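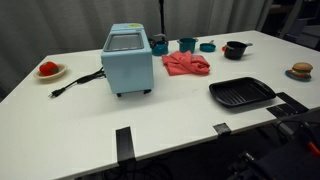
Unit 4. Setting up and resetting a play kitchen table
Course notes, Early Learning Environments
Instructor: Catherine Baxter

4.1 Scope

These notes cover the tabletop play kitchen: a set of small cookware, one or two toy appliances, play food, and a cloth, all kept on a single table. Floor-standing units with a built-in sink and cupboards are treated in Unit 5. Table and shelf heights were covered in Unit 2 and are not repeated.

Terms used below:
Appliance: any toy standing in for a powered device (toaster oven, mixer, coffee maker).
Cookware: kettles, pots, pans, saucepans, grill pans, and their lids.
Servingware: plates, dishes, bowls.
Play food: single-piece or assembled foods, such as a tomato or a burger.
Soft goods: cloths, towels, mitts, aprons.

4.2 Placement of appliances

The appliance is normally the largest item and is placed first. On a rectangular table it goes left or right of center, with its working face toward the user. Dead center is a poor position for a boxy toy oven, as it divides the table into two strips that are each too narrow for a plate and a pan side by side.

If the toy oven has a cord with a plug, the cord counts as part of the footprint. Lay it out to the nearer short side of the table and keep it clear of servingware. A cord crossing the front edge will be pulled. Check toy cords for length against your program's own rules before the set goes into use; several programs require that they be shortened or removed for the youngest group.

4.3 Cookware

Cookware stands along the back of the table. Tall pieces (kettle, deep pot) go nearest the appliance and low pieces (shallow pan, grill pan) further out. Two points on handles:

(a) Long handles point to the side or toward the back corner, never over the front edge. The rule is the same as on a real stove and should be taught as such.
(b) Arched handles, as on a kettle, need clearance above. Do not stack anything on a kettle.

Mixed sets are common. A matched group in one color can be kept together, with odd pieces in a second group beside it. Sorting by color is quick for children to learn but breaks down once a set is replaced piece by piece. Sorting by type lasts longer.

4.4 Servingware and play food

One food to one plate. A raised rim helps with round items, which roll. Plates already holding food go to the ends of the table, so that the middle stays free for work. Store assembled foods in one piece; if the layers are loose, keep them on the plate and count them at reset.

4.5 Soft goods

A cloth on the table has two uses: wiping down and lining a space. It should have its own place, and that place should not be under anything. In practice the cloth ends up in the middle in a heap, and small lids and utensils go missing behind it. For this reason the cloth is the first item handled at reset.
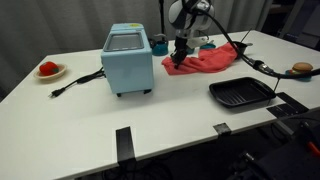 Should the cloth be folded at every reset?
Once at the end of the session is enough. During the session, lifting it, checking behind it, and laying it flat to one side will do.

4.6 Reset sequence

1. Lift the cloth. Recover anything behind or beneath it.
2. Return utensils to the holder or tray.
3. Match lids to pots. Set unmatched lids aside.
4. Stand cookware along the back, handles turned in.
5. Return each food to its plate and move the plates to the ends.
6. Straighten the appliance and lay out its cord.
7. Wipe the open surface. Fold the cloth.

Steps 3 and 5 are suitable for children working in pairs. Step 6 is done by an adult.

4.7 Inventory records

Each table set has a card listing its pieces by type. The lending collection at Nolham holds 1,516 pieces, of which 593 are cookware and lids, and most entries under "missing" in the July check were lids. Write the lid on its own line of the card — an entry reading "pot with lid" cannot be marked half present.

Labels: a small sticker on the top or underside is sufficient. Avoid handles and any face that touches food pieces. Replace a label when its edge starts to lift.

4.8 Exercise

Work in pairs at one of the practice tables (Jostberg room). Allow 20 minutes.

Draw the table from above, to any scale. Mark the appliance, the cord, the cookware line, and the work area. Carry out the reset in 4.6 and draw the table again. Note any piece whose position you could not settle from these notes and state where you put it.

Hand in both drawings with the completed inventory card. Written comments are limited to one page.

Reading for Unit 5: the Oyelaran handout, sections 1 to 3, and the floor plan distributed in class.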